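Ticket: Kolus arm, mug task, sim build
Opened by: Rafsan Mollah
Where: Lendside shared workshop, back bench
Status: open (reopened, closed, reopened)

Problem: gripper closes before it is anywhere useful. The real arm is still in bits, so all of this is in simulation, where at least the crockery is free.

Tried so far:

1. Restarted everything. Ticket would be invalid otherwise.

2. Raised the episode limit from 400 steps to 4000. It now fails at greater length.

3. Wrist yaw was out by 90 degrees. My typo, fixed in the Sturthorpe config. Closed the ticket, made tea, reopened the ticket.

4. Swapped in Lockyer's grasp script. Different failures - arguably better ones.

5. Finger friction up to 6. No change, so put it back.

November note: the hot plate is a separate object with its own collision shape, and I had been testing with that shape switched off. I would like this kept between us.

Next: log the finger command against wrist height and see which one is lying. If anyone has a working offset for the wrist camera, please paste it below - mine came from a forum post with two replies, both asking if it worked.

Renders attached.

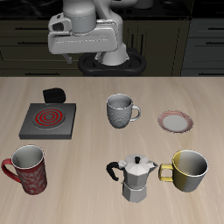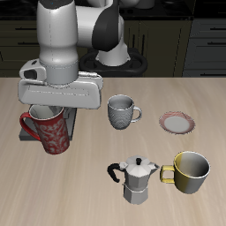
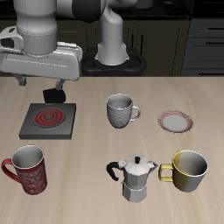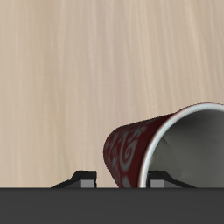

Last render: wrist view, red mug on its side, fingers at the bottom.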